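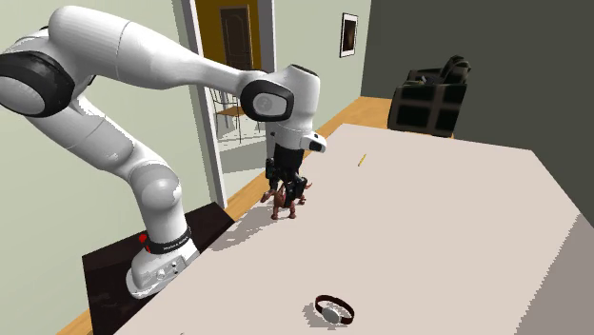 What happens to a person's working day when an arm takes over the picking and placing?
Most of it stays, but the order and the feel of it change. The hands have less to do, and the eyes and the judgement have a good deal more.

Hala Qudah
February

I'd like us to keep that answer in mind this week, because our reading on the Tveit packing hall comes back to it again and again (do read the whole chapter if you can, it is a lovely piece of patient fieldwork). Tveit sends out small gifts and toys, and before the change there were 30 people on the benches, each with their own way of laying things out. Siv Aasen had packed there for years and could tell by touch when a piece was faulty. When the arms came in she was moved to what the firm called "line support", and it took a whole winter before anyone thought to ask her what she used to notice.

Please look closely at the part on breaks. At the benches people stopped together and talked. Afterwards the stops were staggered so that someone was always near the line, and Folke Hellström, the shift lead, describes how quiet the tea room became. Nothing in the plans had mentioned the tea room — it simply wasn't thought of as part of the work.

Pay is the other thread. The new posts were graded one step higher, but only after 5 months of training, and those who worked part time found the course hours very hard to fit around children and buses.

For the seminar, bring a page of notes on a job you have done yourself, however small or short. Which parts of it could be handed over, and which parts would a newcomer never guess were there? Kerstin Forsberg will join us for the second half and is very happy to be asked about her years as a union rep.

Questions to Hala Qudah, room 255 — © Hala Qudah — Back to top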